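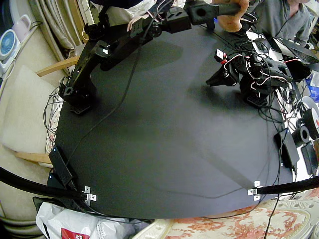 Jul 17, 2020

Robots come to the packing room: Jedix in Ultby, photo gallery

Jedix is a small company in Ultby that packs spare parts for household machines. The parts are screws, springs, rubber rings and small covers, and every order is different. Until last December all of it was done by hand. Then the company started a project with the name Semaan, and the people in the packing room began to learn how to work together with small robot arms. I have followed them during some months, and I collected in this gallery what I saw and what they told me. I thank everybody who let me stand near their work and ask many questions.

The table
The trials are made with two small black arms on a black tabletop. They are light enough that a person can take the end of an arm in the hand and bring it to a new position.

Showing the way
When a new part comes into the catalog, a packer shows the movement first. Several packers told me this was the strangest moment, to teach their own habits to something that does not ask why.

Two people at one arm
It is often easier with a colleague. They discuss a lot during this work, and the discussion is sometimes longer than the movement.

Cables
Every person I met had an opinion about the cables. One packer has made it her habit to check them before the first trial in the morning, and now the others wait for her before they switch on.

The laptop
The movements are saved in a program called Pomeo. In the beginning only the technician used it. Now eight people from the packing room can open a movement, correct it and save it again, and for this they receive a small addition to their pay.

The orders
In the first full month of trials the arms took part in 375 orders. The month after it was 613. The catalog has 1298 parts, so there is still much that only hands can do, for example the soft rubber rings, which stick to each other.

The night shift
The late hours were the hardest subject. The company has promised that no person loses the job because of Semaan, but two night places were not filled again when people retired. Those who stayed told me that the room is now very quiet at night, and they do not all like it.

Hands and shoulders
Counting small screws into bags for a whole shift gives pain in the neck. People do this now in shorter turns, and between the turns they check finished orders or work with the arms. One man said that he can again play the accordion in the evening, and he was very happy to tell me.

Mistakes
A wrong part in a bag was before the mistake of one person, and that person could explain it. Now the packers must first find out if it came from the part tray, from the saved movement or from the label. They write all of it in a notebook with a green cover. I was allowed to read some pages, and they are very honest.

Learning
The older packers were afraid that they would be slow with the computer. The training was given in the normal working time, in groups of four, and it was repeated for everyone who wished it.

The gallery will get more pictures after the winter season, when the second packing room begins its own trials.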